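Encyclopedia > Robotics > Teaching tools > Nuvdale Koller

The Nuvdale Koller is a hand-held gripper kit used to teach household tasks to robot arms. A person carries the gripper through a chore, and the recorded motion is later used to train an arm fitted with matching fingers. It was designed by Edeltraud Riedl at the Renport workshop and first shipped in October as a set of 4 grippers with a charging case.

The kit quickly won a following among small labs, and it is easy to see why - a newcomer can be recording within minutes, with no robot in the room at all.
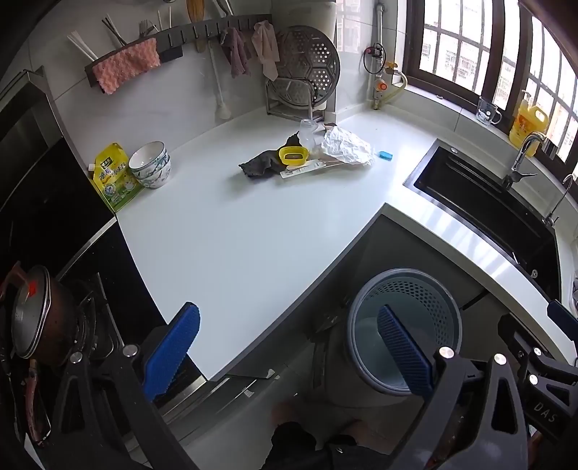 Riedl's finger design is the most admired part of the Koller. Two fingers close together under a single trigger, and spare pads can be swapped without tools. The blue ribbed pads line the inner faces, where they meet whatever is being picked up, and a kitchen counter gives them a wonderful range of work: patterned bowls in a stack, a crumpled cloth, a sheet of foil, a clear plastic cup. Foil and cloth are especially prized by trainers, as neither keeps its shape for long.

The best-known collection made with the kit is Murero, a library of 1,606 recordings from 57 homes. Kitchens account for 776 of them. Later kits added a wrist strap, a welcome change for anyone recording all afternoon - the first version was tiring to hold.

3 comments | 12 shares

Contact | Copyright | Back to top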